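The Basket Money

1. What Aunt Parveen Left

My aunt left me 475 dollars, a drawer full of rubber bands, and a basket. The money I understood. The rubber bands I also sort of understood, because she was Parveen Siddiqui and she saved everything that stretched. But the basket came with a note, and the note said, "Return to Raquel in Ondthorpe. She'll say it isn't hers. Don't listen."

I didn't know any Raquel. I had been to Ondthorpe exactly once, when I was nine, and all I remembered was throwing up in the parking lot of a fish place. My mother didn't know any Raquel either, or said she didn't, and then got very busy looking for her glasses.

So I put the basket in my hallway and for three months I dropped my mail in it. I'm not proud of this! But you know how it goes. You mean to do a thing, and then the thing becomes furniture, and then one evening you're digging through old electric bills and there's the note again, in that slanty handwriting, telling you not to listen.

I started liking it, was the trouble. It had a honey color that looked nice with the rug, and those dark brown stripes going around the middle, and I'd catch myself running a thumb along the ridges while I talked on the phone. My neighbor offered to buy it. I said no so fast I surprised both of us.

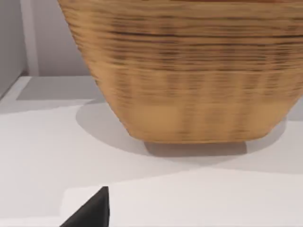
2. Ondthorpe

I drove up in August with the basket belted into the passenger seat. It's a long drive and I talked the whole way, mostly to the basket. The fish place was still there. I did not stop.

Finding Raquel was easy, as it happens. I asked at the gas station and the kid behind the counter said, "Raquel Barros? Green door, past the church, she'll be out back yelling at the beans." And she was. She was a tiny woman in a huge hat, and she was telling a row of pole beans that she'd expected better from them.

I held up the basket. She looked at it for a good long while.

"Not mine," she said.

"My aunt said you'd say that."

"Your aunt thought she knew everything." She took off the hat and fanned herself with it. "Is she dead, then?"

I said she was, in the spring, and that it had been quick. I'd said it so many times by then that it came out like my zip code. Raquel nodded and went inside, and since she left the door open, I figured I was supposed to follow.

3. The Bet

She made coffee strong enough to stand a fork in and told me the story in pieces, getting up every few minutes to move something on the stove that didn't need moving.

They'd been roommates, she and my aunt, in two rooms over a shoe repair shop. They were twenty-two and broke, and they were going to go to Gandovano together, which was where Raquel's grandmother lived, on a hill, with goats. The tickets were going to cost 1,000 dollars for the pair of them. They kept the money in the basket, under the dish towels, and every Friday—sorry, every payday, Raquel got cross when I said Friday—they put in what they could.

"And then she met your uncle," Raquel said.

"Oh," I said.

"Oh is right. She took her half and bought a dress. I said she'd be sorry. She said she wouldn't. We bet the basket on it."

I looked at the thing, sitting there on the kitchen chair with one of my electric bills still in the bottom. "So who won?"

"She kept it, didn't she? Forty years she kept it. She won." Raquel turned her cup around in its saucer. "I told you it isn't mine."

I thought about my uncle, who was a loud, sweet man who fell asleep at every movie, and about my aunt poking him awake. She'd loved him, I'd have sworn to it. I also thought about the atlas in her bathroom, of all places, and how it fell open to the same page every time.

"Did you ever go?" I asked.

"To Gandovano? No. Who was I going to go with?"

4. Going Home

I left the basket on the chair. She carried it out after me and set it on the hood of my car. I carried it back in. We did this again, and the second time she hit me on the arm with the hat, fairly hard.

In the end I took the electric bill out and put an envelope in, with the 475 dollars, and I told her I'd add to it on paydays if she would. She called me a name I had to look up later. Then she lifted a dish towel off the oven door, folded it in four, and laid it on top.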